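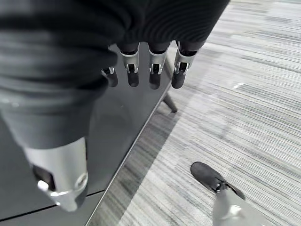
Glossy Dark Tabletops: Frequently Asked Questions

Plellwood sells and refinishes dining tables, desks and side tables in dark gloss. The answers below cover the questions our customer service desk gets most often. If yours is missing, email us or ring the workshop before 4 pm, Monday to Friday.

CLEANING

How often should I clean a gloss top?

Dust it every couple of days and wipe it properly once a week. Dark gloss shows dust sooner than a pale or matte surface does, so you may find yourself doing it more often at first. Extra dusting does no harm as long as the cloth is clean.

What should I use?

A clean microfibre cloth, barely damp, followed by a dry one. For greasy marks, add a drop of dishwashing liquid to a bowl of lukewarm water, wring the cloth out well and go over the area again with plain water afterwards. Dry straight away.

What should I keep away from it?

Scouring pads, cream cleansers, bleach, methylated spirits and anything containing ammonia, including a good many window sprays. Paper towel is also a poor choice. It feels soft but leaves fine scratches in a dark finish over time.

How do I get rid of fingerprints?

Breathe on the mark and buff it with a dry cloth. If that doesn't shift it, use the dishwashing liquid mix above. Hand cream and sunscreen are harder to remove and may need two or three passes.

Why does my table look streaky after I've wiped it?

Usually the cloth is too wet or has fabric softener in it. Wash microfibre cloths separately, without softener, and let them dry on the line. Old silicone polish can also cause streaking. Our Kema cleaner will lift it, but you may need to repeat the treatment over a few weeks.

HEAT AND SPILLS

Can I put a hot cup on it?

Use a coaster. The finish will put up with a warm plate for a short time, but a full mug of tea can leave a white ring. Pots, oven trays and slow cookers need a proper trivet with some air underneath.

I've already got a white ring. What now?

Leave it alone for a day, as light marks sometimes fade without help. If it is still there, send us a photo. Please don't try mayonnaise, toothpaste or a hot iron. We have repaired tables after all three, and the repair is bigger than the original ring would have needed.

Is nail polish remover a problem?

Yes. Acetone softens the finish within seconds. Blot it, don't wipe, and let the spot harden for 24 hours before you touch it. The mark will almost certainly need a workshop repair.

SCRATCHES

Will the top scratch?

Any gloss top will pick up hairline scratches with use, and they show most under a downlight or in low afternoon sun. Lift things instead of sliding them, and check the underside of ceramics and lamps for rough spots. Felt pads help, though they do collect grit and should be replaced every 6 months.

Can I polish scratches out at home?

Very fine ones, yes. The Drikgate polishing kit contains 2 compounds and 2 pads, numbered in the order you use them. Work by hand over a small area and stop when the haze clears. If your fingernail catches in the scratch, polishing won't remove it.

Can I use a car polish?

We don't recommend it. Some are fine and some contain fillers that make a later repair difficult – our finishers can't always tell which has been used.

Should I cover the table with glass or plastic?

Glass is fine on clear spacers. Soft plastic covers are not, especially in summer, as they can stick to the finish or leave a pattern in it. A padded cloth with a felt back is the better everyday option.

NEW AND REFINISHED TABLES

When can I start using it?

Light use from the day it arrives. Wait 14 days before you put a tablecloth, placemats or anything with rubber feet on it. The surface feels hard well before it has fully cured.

Will the colour change?

A little. Dark stains tend to warm up slightly with sunlight. Move vases and lamps now and then during the first summer so the top changes evenly. Extension leaves kept in a cupboard will look different at first and catch up once they are in use.

REPAIRS

Do you repair tables bought elsewhere?

Yes, if we can identify the finish. Ute Wegener in our workshop looks at every enquiry and will ask for two photos, one from directly above and one taken low across the surface towards a window. The low one tells her more.

Do you come to the house?

For small chips and rings, yes, within the metropolitan area. Full refinishing is done at the workshop. We collect the top only where it can be unbolted and leave the base with you.

How long does refinishing take?

Most tops are back within 14 working days. The Mac an tSaoi range takes longer – its curved edge has to be rubbed down by hand between coats.

Can I drop a table off on Saturday?

Yes, between 9 am and noon, but please book first. Wrap the top in a clean cotton sheet, then blankets. Don't put bubble wrap directly against the gloss.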